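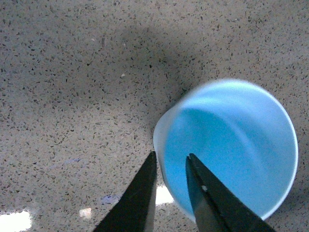 Obura community kitchen swaps its paper cups for blue ones

14/07/2020

Anyone who stops by the Obura community kitchen for a drink of water or a little lemonade this month will be handed something new to drink it from. The kitchen has put away its paper cups and brought in 400 reusable plastic ones, all in the same light blue, and people seem to have taken to them very quickly.

The idea goes back to May, when Aitana Nieto, who runs the kitchen, sat down with the supply bills for the year before and found that the place had gone through 2,296 paper cups. She says she read the number twice and then went and read it out loud to everyone who was chopping onions at the time.

"We wash plates, we wash forks, we wash those enormous soup pots that hardly fit in the sink," she said. "And there we were, throwing a cup away every time somebody wanted a sip of water. It just started to bother me, and once it bothered me I couldn't leave it alone."

The new cups came from Porkunar, a small housewares shop on the other side of town, where owner Zainab Effiong let the kitchen try out a few colors before ordering. There was a good deal of friendly arguing over a yellow one and a dark green one, but the light blue won out in the end – partly for looks, and partly because the cooks felt they would spot it easily if it got left behind on a counter or under a bench in the yard.

Atieno Massawe, who has washed dishes at Obura for eight years and has strong opinions on the subject, was a little doubtful at first. Plastic cups are light, she pointed out, and they tip over if you so much as brush past them with a sleeve. She still thinks so. But she likes that they don't break, and she has worked out a way of standing them upside down on a towel at the end of the counter so that they dry overnight and are ready to be stacked in the morning.

"My hands know glass," she said, laughing. "With these I had to learn to slow down a bit. They jump around in the sink like fish! But I dropped one on the floor the very first day and it was fine, so I forgave it."

Visitors are asked to return their cups to the gray tub beside the back door, or simply to hand them over the counter to whoever is there. Children may take a cup out to the yard as long as it comes back in again, and so far nearly all of them have.

Families who would like to bring a cup of their own are welcome to do that too, and Nieto suggests writing a name on the bottom with a marker. The last 2 boxes of paper cups are being kept in the storeroom for the summer picnic, when there may be more guests than cups to go around.

The kitchen is open for lunch as usual, and there is always room for another pair of hands at the sink. Ask for Atieno.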